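4. Reserva de plazas y acceso a los actos de la feria

Esta sección explica cómo reservar entradas con hora desde la aplicación Travton, cómo añadirlas al viaje ya contratado y qué hacer si cambia el horario del vuelo. Antes de empezar, compruebe que ha completado la sección 3 (alta de viajeros).

4.1 Añadir un acto al viaje

1. Abra Travton e inicie sesión con el mismo correo que utilizó al comprar el billete.
2. En la pantalla Mis viajes, pulse sobre el viaje de ida. Los actos solo se pueden asociar al trayecto de ida.
3. Pulse Agenda en destino. La lista aparece ordenada por fecha, con los actos gratuitos al final.
4. Elija el acto y la franja horaria. Para la muestra de jardines Parnatura hay franjas de mañana y de tarde; la cena Boonchu tiene un único turno.
5. Indique qué viajeros asistirán. Los menores deben ir acompañados por un adulto de la misma reserva.
6. Pulse Confirmar. El pase se guarda en la pestaña Pases y llega también por correo.

Nota: el recinto de Parnatura admite 2.000 visitantes por día. Cuando se completa el aforo, el botón Confirmar cambia a Lista de espera. La inscripción en la lista no tiene coste y no bloquea ninguna otra franja.

Precaución: no cierre la aplicación mientras aparezca el aviso Procesando. Si la conexión se interrumpe, espere a recibir el correo antes de repetir la compra — una segunda solicitud puede generar un cargo duplicado.

4.2 Traslado desde el aeropuerto

1. En la ficha del acto, pulse Cómo llegar.
2. Seleccione el autobús lanzadera Drundex o el transporte público. La línea 341 para en la terminal de llegadas y termina en la puerta norte del recinto.
3. Si elige la lanzadera, reserve el asiento con 24 horas de antelación como mínimo.
4. Guarde el código del asiento. Es distinto del código del pase y el conductor solo lee el primero.

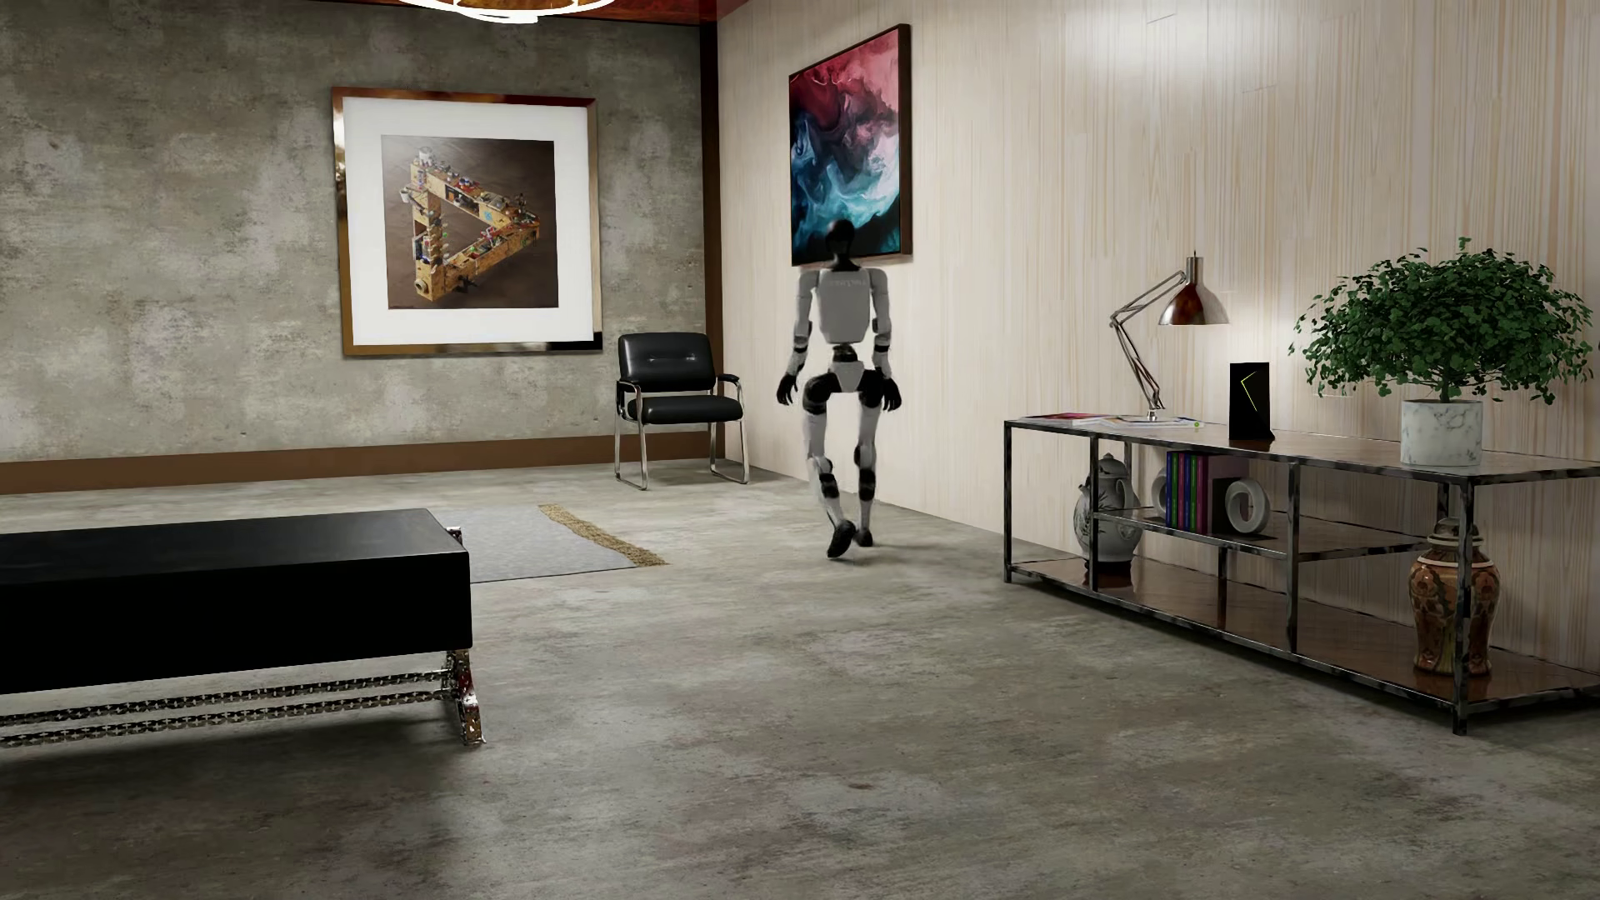

El equipaje de mano viaja con el pasajero. Las maletas facturadas se entregan al conductor antes de subir, con la etiqueta de la aerolínea todavía puesta. La lanzadera admite 2 maletas por persona; para bultos adicionales hay que escribir a Drundex desde la ficha del traslado.

Nota: el último servicio de vuelta del sábado sale a las 23:30. Los demás días sale a las 22:00.

4.3 Cambios de vuelo

Si la aerolínea modifica la hora de llegada, Travton envía un aviso y marca en naranja los actos afectados. Para moverlos:

1. Abra el acto marcado y pulse Cambiar franja.
2. Escoja una de las horas disponibles. La diferencia de precio, si existe, se muestra antes de confirmar.
3. Revise el traslado por separado. El cambio de franja no modifica el asiento de la lanzadera.

Los pases de la cena Boonchu no admiten cambio de turno. En ese caso, pulse Solicitar reembolso y adjunte el aviso de la aerolínea en PDF — las capturas de pantalla se rechazan.

4.4 Grupos

Las reservas de grupo no se tramitan desde la aplicación. Envíe la lista de viajeros y el localizador del vuelo a la atención de Hanane Abdel Rahman, responsable de grupos, mediante el formulario de contacto. Para los actos de abril, el formulario se cierra cuando se publica el programa definitivo.

Continúe en la sección 5, Pases sin conexión.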